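Everything has its tub: an afternoon with Aslak Myklebust

Aslak Myklebust puts the kettle on before he will talk about storage, and then he talks about storage for the better part of two hours. He has lived at Granddale for long enough to know which neighbours want a chat and which only want to borrow a ladder, and in that time his snack cupboard has become, to his great surprise, a thing that people ask him about.

"It started with the ferry," he told me, hunting for the good mugs. "We were off on the MacBrayne with the grandchildren, and I had everything in carrier bags, and by the time we sat down the biscuits were dust and the little one was in tears. I thought, well, there must be a kinder way of carrying a bit of food about."

The kinder way was a plastic tub with a divider standing in it. He is fond of the see-through sort – cloudy is fine, he says, as long as you can tell what colour is behind it – and he won't be talked into lids. "A lid is where you put the post. Then you never open it again, and in March you find a packet of something from the summer."

His method is easily told, though he told it to me at some length. The table is cleared and wiped. Upright packets go in first, against the divider, and the floppy bags are laid in afterwards at whatever slant they fancy.
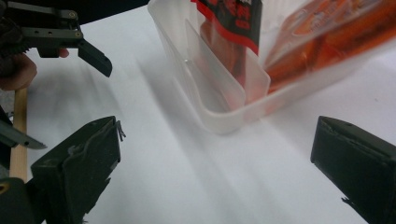
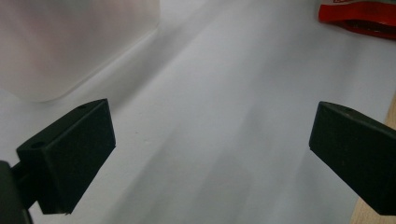 The clear table matters

I asked whether all that wiping down was really needed for a few snacks, and got a very patient look. "If you leave the newspaper on it, you'll pack round the newspaper," he said. "I like a big pale nothing to work on. You put one thing down, you see it, you deal with it. My wife says I'd clear the table to butter toast, and she's right, I would."

He did once try the Jamen system, with drawers that slid inside other drawers, and gave it to his sister at Dronside, who keeps wool in it and is very happy. It cost him 445 kroner and he doesn't seem to regret a single one of them.

What goes in the tub changes with who is coming. Bright packets please the children, he finds, and he lets them choose which side of the divider is theirs. The savoury things he would prefer to keep for himself, but he has never managed it past Friday.

"People think I must be terribly tidy," he said, walking me to the door with a bag of rhubarb I hadn't asked for. "You should see the shed."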